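# Equipment planning meeting – minutes

Skidham bench automation, second budget round. Monday, 2:00 p.m. 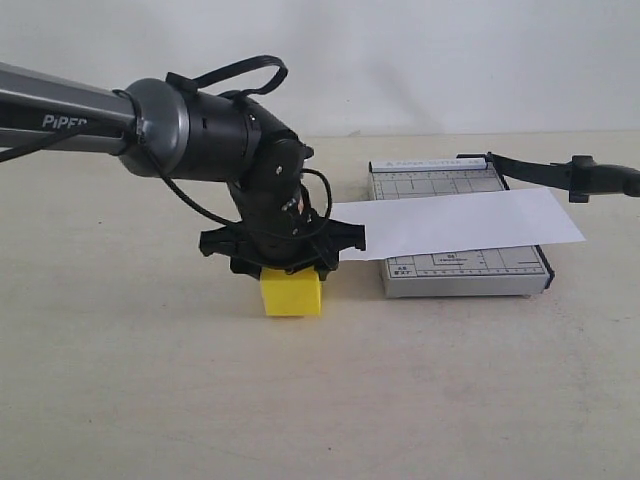

Present: Rebecca Carbone (chair), Eun-ji Ma, Mhairi Farquharson, Catriona Baird (minutes). Apologies: Coralie Rakena.

**1. Previous minutes**

Accepted with one correction. The delivery address for the spare power supplies is Leckie, second loading door.

**2. Arm purchase**

Eun-ji reported on the PIPER arm at the small-parts bench. Current tasks are cube pick and place and paper handling at the A4 cutter. She wants a second arm of the same model so that one can hold the sheet while the other works the blade handle. Mixing models would mean a second set of mounts and a second calibration routine.

Mhairi asked whether leasing had been priced. Pristirent has quoted a 10-month minimum term with service included. Kamness will sell outright but has not confirmed lead time. Rebecca preferred purchase if delivery falls before the end of November, otherwise lease.

Agreed: request a written lead time from Kamness. Decision held to next meeting.

**3. Grippers and fingertips**

Parallel gripper to be kept as the standard tool. Eun-ji asked for a softer fingertip set for paper work. Mhairi noted that the present budget line covers "spares" only and that fingertips of a new type are an addition. Rebecca will move them to consumables.

Agreed: order 10 pairs, one hardness, and review before buying any other.

**4. Cables**

Catriona raised cable slack at the wrist. With two arms sharing a table, loops on facing sides could catch. Options are clips, a sleeve, or wider spacing between bases. Eun-ji would rather try clips first, as a sleeve may stiffen the last joint.

Agreed: clips from stock. Base spacing to be left open on the bench drawing until tested.

**5. Cutter and blade safety**

The blade task stays on hold for automated running. Mhairi wants a guard and a stop button within reach of the operator's chair costed with the second arm – not as a later request. No objection.

**6. Consumables**

Paper stock stands at 107 packs after the last count. No order this quarter. Replacement cutters capped at 35 dollars each.

**Actions**

- Eun-ji: Kamness lead time; fingertip order
- Mhairi: guard and stop button quotes
- Rebecca: budget line change; ask Pristirent about early return
- Catriona: clips; send bench drawing to Coralie

Meeting closed 2:50 p.m. Next meeting in the Leckie office, same time.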